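Week 4 notes: what to buy, and what to buy first

I promised last week we'd talk about money, so here we are (bring your spreadsheets on Sunday, please, even the ugly ones).

Say your group wants to teach a machine to fold laundry. Most of you started your draft budgets with the arm. I get it, arms are lovely! But the arm can wait. What you need in the first month is people folding clothes with hand-held grippers, and that is a much cheaper line on the sheet. Our price list has a pair from Gonent at 870 and the Grelley pair at 2,264. Both come with cameras, but only the Grelley price includes spare fingers, so read the small print before you fall for the lower number.
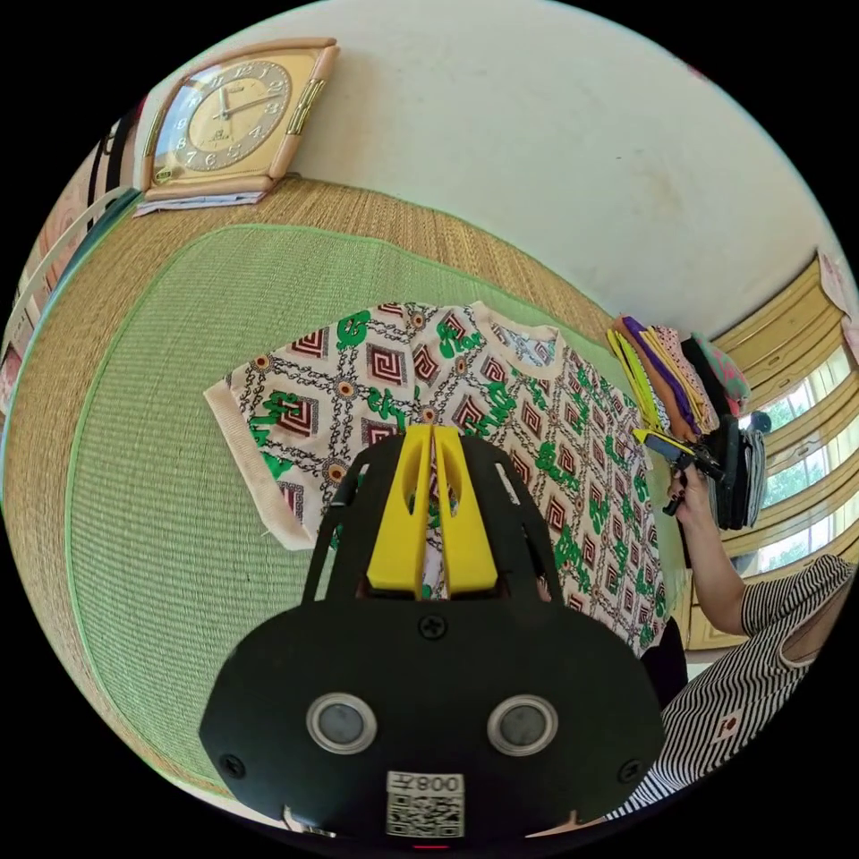 Photo: Man-lok Yeh

Look at how little furniture that takes. A mat, a shirt spread flat, a pile of folded clothes next to it and one person with a gripper in hand. Daylight from the windows costs you nothing, although if you plan to work evenings you'll want a line for lamps. Two groups forgot lamps last year and had to go back and ask for more.

Now the clothes. Please don't put down "misc. garments" and leave it there! Patterned knits, plain things, short sleeves, long sleeves, different colours, all of it wants buying or borrowing. Su in the stores office will lend you a bag if you ask nicely.

Then people's time, which everybody underprices. If your target is 1,000 folds, do a small trial with a stopwatch, work out the hours, and add the breaks. Wrists get tired.

For next time: redo your budget with the arm moved to month 8, and add lines for spare fingers, storage drives and postage (the Natby depot charges for returns, both ways). One page, prices next to each item, and mark anything you guessed.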